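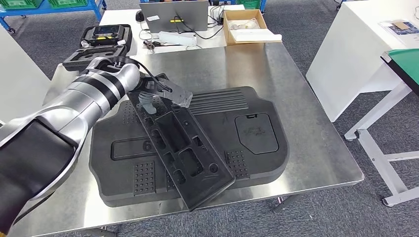
Recording demos for the tray task – quick guide

Search this site Enter keywords Go

Written fast, in between sessions. Covers how we gather examples for the Palach tray set: pick up a molded tray, lift it clear of the foam, put it where it goes. If you've done teleop before, skip to step 3. If not, read all of it, then go sit with someone for an hour.

Target for this set is 400 good episodes. Good, meaning you would be happy for the policy to copy it. Not 400 files on disk.

Step 1. Set up the table

Wipe the steel. Fingerprints don't matter much, glare does, so check the camera view with the overhead lights on, same as they'll be during recording. No desk lamps.

Big foam tray goes down first, small tray on top. Don't line it up perfectly. Shift it a little every episode, turn it a little. Early Kennedy data had the tray in the same spot every time and the policy learned the spot. Moved it a thumb's width and the gripper closed on air.

Leave the rest of the room alone. Laptop, boxes, cables in the background are fine. They'll be there at run time too.

Step 2. Start the recorder

Open a new session, type the task name exactly: palach_tray. Lowercase, underscore. Somebody typed it with a space in May and we had 2 folders to merge by hand.

Check that both streams are live, head and wrist. Wave something in front of each. A frozen stream looks just like a still room, so wave.

Check the free space. If it's under 55 GB, offload before you start.

Step 3. Record an episode

- Arm at home pose. Wait a full second before moving. The trimming script needs that still bit.
- Approach from above and to the side. One smooth move, no hunting around.
- Grip near the end of the tray, pads flat on the surface. Not by the rim on its own, it twists out.
- Close, pause, lift. The pause is short but it has to be there.
- Tilting is OK. The tray nearly always tips when you hold it by one end – let it, just keep the low end from dragging on the foam.
- Place, open, back off, home pose. Stop recording.

Normal episode is roughly 17 seconds. If you're at twice that, you were hesitating, and hesitation gets learned like anything else.

Missed grasp? Retry once inside the same episode and tag it "recovery". We want some of those. Missed twice, stop and discard.

Step 4. Floor marks

Yellow tape on the carpet is for positions. Don't stand on it, don't peel it, don't add your own. If a corner lifts, press it back down and tell whoever runs the Ernedbridge checks, becuase the base position gets measured off those corners.

Look at the wrist stream when the hand is low. Tape and carpet should both be easy to tell apart. Some blur while the arm is moving is normal and we keep it. Blur when the arm is holding still means smudged lens or a loose mount – stop and fix.

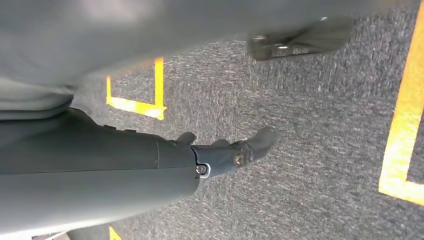
Step 5. Tag and review

Do it right after each batch, while you remember. Three tags only: good, recovery, bad. Anything you're unsure of is bad. Watch the wrist view at double speed, then the head view if something looked off.

Throw out:
- gripper hits the table
- tray dropped
- your hand or sleeve in view
- stream gap of any length
- recording started with the arm already moving

Step 6. Upload

Push to Grastov at the end of the session, not the end of the week. Wait for the checksum line before you close teh window. Then clear the local copy.

Swap operators when you get sloppy. Also good for the data, different people move differently and the set needs that.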